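Notcombe Community Help > Sports and Hobbies > Gear and Storage

Best way to carry paddle cases in a plain canvas tote?

Asked in January — 3 answers — 565 views

I play table tennis at the rec center in Notcombe and I've been using a big cotton tote as my gear bag, mostly because I already owned it and it folds up to nothing in the car. The trouble is the paddle cases. They slide down to the bottom, everything else lands on top of them, and then I'm digging around at the side of the table while my partner waits. Pictures first, then my questions.

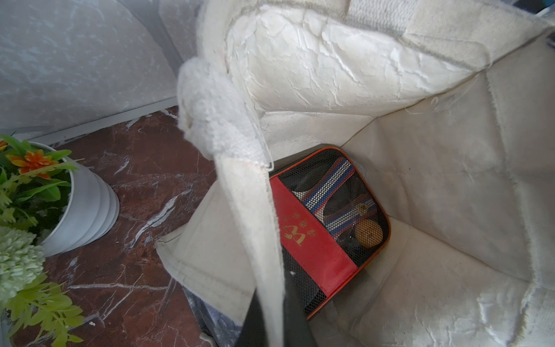
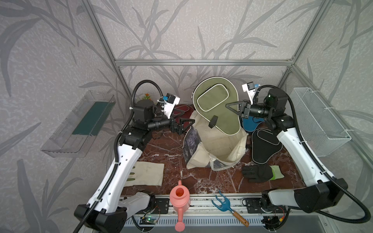
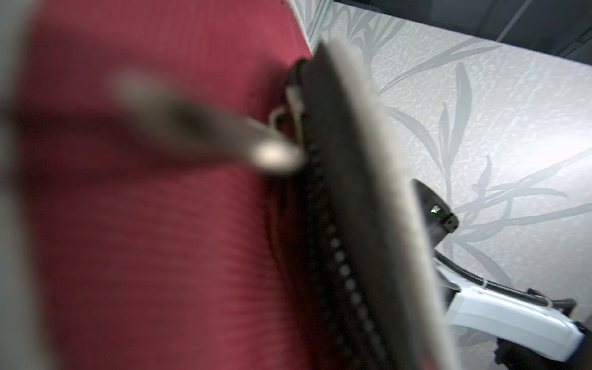

So, a few things I can't make up my mind about. First, which way up should a case go? I've been dropping them in wide end first, figuring the heavy part should be at the bottom, but then the bag leans over the second I put it down. Handle end first seems to stand a little better but I worry about the blade getting bumped on the way in and out of the car.

Second, do I need some kind of divider? I've seen people cut up cardboard boxes for this. I've also seen those felt organizer things that drop into a purse, but I don't know if they come big enough for paddle cases plus a towel, a water bottle and a pair of indoor shoes (the shoes are non-negotiable, they won't let us on the floor in street shoes).

Third, the tote itself. Canvas gets grubby fast and the hems on mine have started coming loose. Can I just throw it in the wash or will it shrink down so much that nothing fits anymore? I really don't want to buy a proper sports backpack. I tried one from the Jerton store and the straps drove me nuts, plus it cost more than my paddle did.

Oh, and I take the bus to Virkville for league nights, so whatever I do has to survive being stuffed under a seat for the whole ride. Thanks!

Answer 1 (accepted, 14 helpful)

Mbeki: Narrow end down, flat side of the case against the wall of the bag. I went through all of this with a tote when I first joined a club and that was the only way that worked for me. The wide part sits up near the opening where you can grab it, and you can get at a side zipper without taking the whole case out. Put the shoes in first, soles down, to make a flat floor. Then slide the case in along one side and roll your towel up and wedge it in next to the case so it can't flop over. Bottle goes in the far corner from the paddles, always, and I mean always. Rubber and water do not get along and I've ruined a sheet that way.

I wouldn't worry too much about bumping the blade if the case has padding. If yours is a thin one, stick a dish towel in there with it. What does do damage is leaving it in a hot car, so bring the bag inside with you even if you're only stopping for groceries.

For a divider I tried cardboard and it went soft in one wet spring. What I have now is a cheap plastic cutting board, the bendy kind, stood up across the middle of the bag. It weighs next to nothing and wipes clean. Trim the corners round with scissors or they'll poke through the canvas eventually. Mine did!

On washing — cold water, inside out, hang it up by the bottom seam and pull it into shape while it's still damp. Mine got a bit shorter the first time and has stayed the same since. Don't put it in the dryer. If there's a print on the outside it may fade some, mine did, but I like it better that way. Loose threads you should snip and not pull. If a hem is really going, one line of zigzag stitch over it before you wash will save you a lot of grief.

Comment from the asker: The cutting board! I have three of those in a drawer doing nothing. Trying it this week. Does it bend too much under the bus seat?

Reply from Mbeki: It bends and comes back. I lay the bag on its side on the bus with the paddles on top and haven't had a problem yet.

Answer 2 (3 helpful)

Just get a second small bag for the shoes and clip it on the outside. Shoes are dirty, paddles shouldn't be in with them. Problem solved.

Answer 3 (0 helpful)

i use a grocery bag lol. works fine

This question is closed to new answers.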